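Ticket 343: Right gripper drops hanger during garment hanging, Vuvdale bedroom cell
Status: Resolved, watching
Opened by: Þórarinn Norðdahl
Assigned to: Güven Altıntaş

Þórarinn, 8:40 am
Great progress on the shirt routine this week, and one annoying fault to go with it. The right gripper takes the collar and the hanger in one pinch, starts the lift, and somewhere in the first part of the move the hanger rolls in the fingers and drops out.
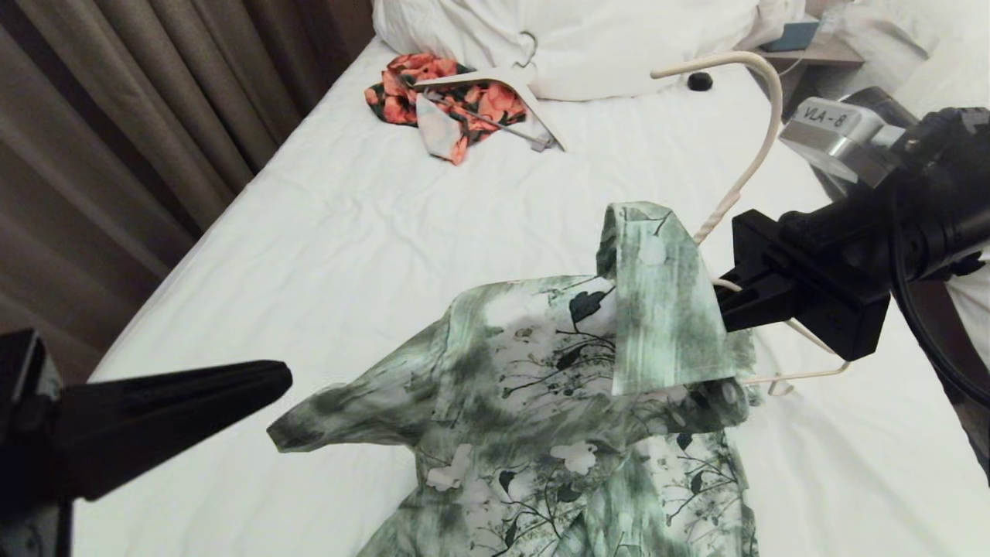
The fabric almost never slips. I get the garment up in the air and the hanger lands on the sheet. It happens with the thin plastic hangers far more than with the thick ones we had in Posenberg. No alarm on the controller, no force warning, and the log says "grasp held" right up to the end of the move, so the software has no idea anything went wrong. Restarted the arm, same thing.

Güven, 9:15 am
Oh, I like this one! Two questions. When did you last change the finger pads on the right side, and did you run the closing check after the move to Vuvdale? Please also send the grip counter.

Þórarinn, 9:50 am
Counter is at 4000 since the last pad change. Closing check was done on the left gripper only, my mistake. I ran it on the right just now and the fingertips meet before the back of the pads do. I can slide a strip of paper in near the palm with the gripper fully closed.

Güven, 10:05 am
That explains a lot. You're holding everything with the tips, so a round hanger bar has a nice little axle to turn on. The cloth is soft and fills the gap, and the force reading looks healthy the whole time. Try this:

1. Park the arm and switch off gripper power. Leave the controller on.
2. Take off both right fingers and wipe the mounting faces. Lint gets in there, and bed linen sheds a lot of it.
3. Fit new pads from the Skosto kit, ribbed side out.
4. Put the fingers back, screws finger tight, close the gripper by hand on the flat gauge, then tighten.
5. Run the closing check with paper at the tip, the middle and the back.
6. Re-zero the gripper before the first powered close.

Check the wrist cable while you're in there. It needs a loose loop with the wrist turned all the way both ways.

Þórarinn, 1:20 pm
Done. There was a gray felt of lint under one finger, packed hard enough that I had to scrape it off with a plastic card. New pads on, paper grips evenly in all three spots now. Cable loop was fine at one end of travel and a bit tight at the other, so I moved the clip down and gave it more slack.

Forgot step 6 the first time and got a very confident closing error – re-zeroed and it cleared.

Þórarinn, 4:45 pm
Ran 68 lifts with the thin hangers, mixed shirts. 2 drops, both on the same slippery blouse, and in both of them the cloth went first. The hanger roll is gone. So happy with this!

Güven, 5:10 pm
Lovely result. I'll add the lint cleaning to the Briem checklist as well, they run the same fingers on bedding. Leave the grip force where it is for now, and please repeat the paper check at the next pad change, left and right both. Keeping the ticket on watch until then.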